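The Second Reading

Category: Fiction > Short

The dermatology laser in Room 3 at the Jirkutik clinic was rated for a calibration check at the start of each working day. Stella Langat did the check before the patients arrived. She fired the handpiece into the port of an external power meter, wrote the reading in the left column, fired again, and wrote the second reading in the right column. If the two agreed within the tolerance printed on the lid, she signed.

The left column was called First. The right column was called Second. In April the readings in the Second column began to fall.

They did not fall far. The device, a Dierckx unit with a repaired hinge, stayed inside tolerance every morning. Stella went back through the log and drew a line through the points with a ruler. The line sloped down. She drew one through the First column and it was flat.

She wrote this up on a single page and took it to Dr. Josefina Cabral, who owned the practice and did most of the scar work herself.

"Is it in tolerance?" Dr. Cabral asked.

"Yes."

"Then what am I reading?"

"The first shot is right and the second is a little weak. It gets weaker by a small amount each week."

"A patient gets 300 shots."

"Yes," Stella said. "I only measure two."

Dr. Cabral put the page under her keyboard, where she kept things she intended to deal with. She had a consultation at nine.

The patient was Salma Helmy, who had a burn scar along the left forearm from a kitchen accident and was on her fourth session of a planned six. She asked the same question at each visit, which was whether the scar would go. Dr. Cabral gave the same answer. It would be flatter and closer in color to the skin beside it. It would not go. Mrs. Helmy nodded and put on the goggles.

Afterward she looked at the arm for longer than usual.

"It hurt less today," she said.

"That can happen."

"It hurt less last time too. I thought I was getting used to it."

Dr. Cabral entered the settings in the chart. Then she read the charts for the two sessions before. The redness score after treatment had been moderate, then mild, and was now close to none. She had taken this for a good sign and had written so.

She pulled the page out from under the keyboard.

That evening Stella stayed to run a full sequence. It was not a procedure in the manual. She set the meter on the treatment couch, clamped the handpiece in a stand, and fired 300 shots at the clinical rate while a laptop logged each one. The first was correct. By the tenth the output had dropped by an amount she could see without arithmetic. By the end it was well below anything Dr. Cabral would have chosen for a thick scar. She let the unit stand for ten minutes and fired once. Correct again.

"So every morning it's cold and it passes," Dr. Cabral said.

"Every morning it's rested and it passes."

The service firm was Nondeck, and its engineer was Mounir Berrada, who drove in from Stultance with the parts already in the van. He took off the rear panel and found the coolant pump turning at the right speed and moving very little coolant. The filter behind it had the consistency of felt. He held it up, put it in a bag, labeled the bag and replaced the filter. He also replaced the pump, which he said did not strictly need it.

"Who caught this?" he asked.

"It was in the log," Stella said.

He looked at the log, and at the pencil line. "You draw on these?"

"There's no column for it."

He asked for a copy and she made him one.

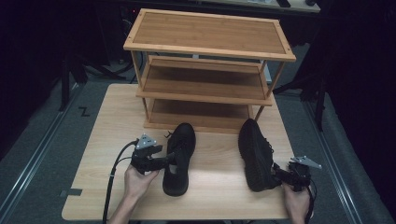
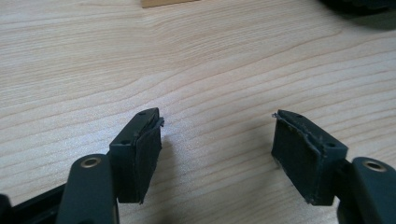 Short Fiction

Dr. Cabral telephoned Mrs. Helmy herself. She explained that the last sessions had been delivered at less than the intended energy, that no harm had been done, and that they would be repeated without charge. She had written the sentences out first and had Pilar Benítez at the front desk read them for tone. Pilar had changed "suboptimal" to "too weak."

There was a pause on the line.

"So I wasn't getting used to it," Mrs. Helmy said.

"No."

"All right. When do you want me?"

They settled on a morning. Pilar entered it in the book and marked it no fee.

Stella ruled a new sheet for the log that night. It had a column for First, a column for Second, and to the right of them a wider one. She considered several headings for it and wrote Last. Then she switched the unit off at the wall, hung the goggles on their hook, and put the pencil in the drawer with the sheet.

Recent in Fiction
Notes on a Borrowed Stethoscope
The Waiting List
Night Pharmacy
A Suture Kit, Unopened
Room Temperature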